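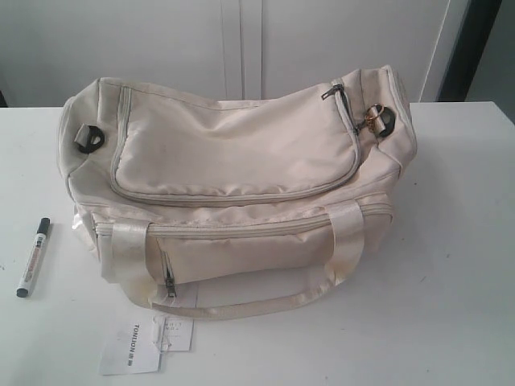
Bag manipulation, key ring vs. zipper pull: our numbers so far

toltska_bench
Okay so I promised I'd report back on the duffel task. Short version: training on lots of starting poses beat training on lots of bags, and I did not see that coming.

Setup: two policies, same network, same budget of 3,000 demos each. Policy A got 15 different bags in pretty much one pose. Policy B got only the cream duffel, but we turned it, slumped it, stuffed it, whatever we could think of. The task is to pinch the small zipper pull on the top pocket and open it halfway. Then 189 test trials on the cream one, in new poses. B got it 74 percent of the time. A was way down, and most of its misses went for the key ring. That ring is gold and shiny and hangs right next to the pull, so I kind of get it!

mudflap
Love this, but isn't the comparison rigged? B trained on the exact bag you tested. Of course it wins.

toltska_bench
Fair, A had the cream bag in its mix too, just a small slice of it. I should've put that in the first post.

mudflap
A small slice is still a small slice. Run both on a bag neither one has seen and then I'll get excited.

quietservo
I'm with mudflap on the test, but I think the ring thing is interesting all by itself. Did you try taking the ring off?

toltska_bench
Yep, last thing we did in July. A got better without it, B hardly changed. Only a handful of runs though, so I'm not putting a number on it. The other trouble spot is the handles. They're glossy webbing, a lot shinier than the bag fabric, and when a loop lies flat in front both policies sometimes poke at it before going up to the pocket.

Lykkegaard_fan
Did you leave the tags on the whole time?? The big TONLION one would mess with my setup for sure. We had a policy that learned "find the tag, go up and to the right" and it looked brilliant until somebody cut the tag off.

toltska_bench
Tags on for everything, training and test. Ugh. Okay, that goes on the list.

quietservo
Marker too? I'd want stuff like that moved between trials if you're claiming it generalizes.

toltska_bench
Marker moves, that one I'm good on. We use the Mata reset sheet, which tells you where the loose items go each time.

mudflap
Cream on a white table is also about as mean as it gets for depth. If you want a fair shot for A, try a dark mat.

Lykkegaard_fan
Disagree, keep it white. The Bidard folks went to a dark mat and then everything fell apart when they switched back.

toltska_bench
I'll do both if I get the hours. Unseen bag first, then tags off, then the mat. Anyone have a spare duffel with a top pocket they'd mail me?

quietservo
I've got a blue one with a busted side zipper. DM me your address.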